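Pullarix Laser Distance Meter with Floor Plan App
Sold and rented by Dastano Drafting & Survey Supply, Drasotville

We held off on stocking this one for most of a year. The maker's brochure says it will "transform the way you measure buildings," and we have a shelf in the back room full of things that were going to do that.

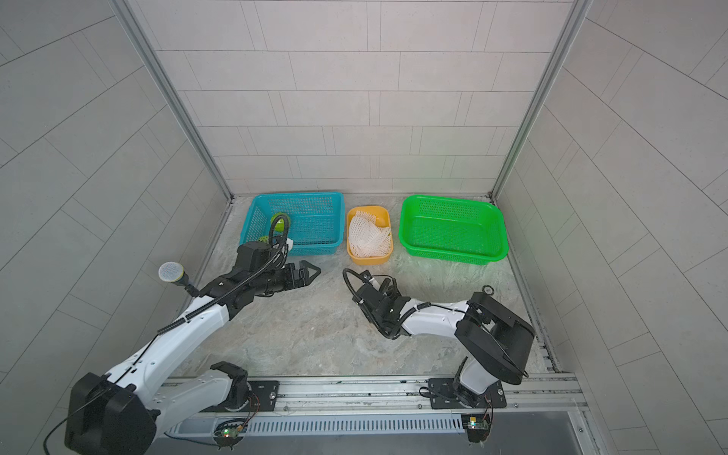
What changed our minds was a customer. Chiharu Kudo, who does as-built drawings for Hoshino, bought one on her own and kept coming in to buy batteries for it. She still uses it. We ordered a small batch, ran our own tests, and put it on the site with the notes below, which are longer and less cheerful than the ones on the box.

Price: $287
Rental: by the day or the week, call the counter
In stock: yes

What it is

A handheld laser meter with a tilt sensor and a wireless link to a phone or tablet. You shoot a distance, the number lands in the app, and you tag it to a wall, a door or a window. Walk a room and the app draws the outline as you go. When you get back to the office you can export the plan to most drafting programs.

What it is not is a scanner. It measures one line at a time, from where you stand to whatever the dot hits. If you need the shape of a sagging roof or a plaster ceiling with a lot of carving on it, rent a scanner or hire somebody who owns one.

Does it measure well?

Yes, indoors. We checked it against a steel tape in our own building and then in an old brick storefront down the block, and for ordinary room dimensions we had no complaints. Repeat shots from the same spot agreed with each other.

Outdoors is a different story. The brochure gives a maximum range that we could only get after sunset, with a target plate, on a tripod. In full sun the dot disappears long before that. Plan on using it outside for short shots in the shade and keep a tape in the truck.

Glass and polished stone confuse it, as they confuse every laser meter we sell. So does dark carpet on a baseboard. Stick a piece of painter's tape on the surface and shoot that.

The app

This is where we lose some enthusiasm. The drawing part works, and for a plain rectangular room it is quick. Give it a bay window or a stair with winders and you will spend longer correcting the app than you would have spent with a pencil. Vusumuzi Ngubane at our rental desk tried it on a Victorian with a round porch and went back to graph paper before lunch.

The app also wants an account. You can skip this step, but the button for skipping is small and gray and sits at the bottom of the second screen. Without an account you can still export files. With one, you get cloud backup, free for the first year. We asked Pullarix what it costs after that and were told pricing "has not been finalized." Make of that what you like. Our advice is to export every job to your own drive the day you measure it.

The "automatic floor area" feature adds up whatever you drew, mistakes included. Please do not put that number on a permit application without checking it.

Specs, with our comments

Memory: 2,000 measurements on the device. More than enough for a house.
Battery: two AA cells. The claimed life is generous. Carry spares -- the low battery warning comes late.
Weight: 15 ounces with batteries. Heavier than it looks in the catalog.
Tilt sensor: good for indirect heights, as long as you recalibrate after a drop.
Housing: rubber corners, and they seem to do their job. The maker calls it "jobsite proof," a phrase with no meaning that we could find in the manual.
Warranty: two years against defects. The lens is excluded if scratched, so use the pouch.
Languages: the menus come in 22. The printed manual comes in one, and parts of it read like a translation.

In the box

Meter, wrist strap, soft pouch, target plate, two AA batteries, printed manual. No tripod. The mount is a standard camera thread and any cheap tripod will fit it. You do not need the branded one, though we can order it if you insist.

Who should buy it

Small offices that do a lot of remodels and additions, and people who measure alone. Holding the dumb end of a tape is a two-person job in a big room and this solves that. Real estate photographers have asked about it too, and for a simple listing plan it should be fine.

If you measure a building twice a year, rent ours. If you already own a decent laser meter and like your notebook, we can't find a strong reason to switch. Shota Sasaki, who teaches our measuring class, still makes everybody sketch the room by hand first and write the numbers on the sketch. He will make you do it with this meter as well.

A note on firmware

Units shipped before May have an older version that drops the wireless link when the phone screen locks. The update fixes most of that. We install it at the counter on anything you buy from us, and we will do it for meters bought elsewhere if you bring the cable.

Returns

Thirty days, with the pouch and the plate. Ask for Lenni Huttunen if you want to try the demo unit in the store before paying for anything.

Page last updated 9 March 2024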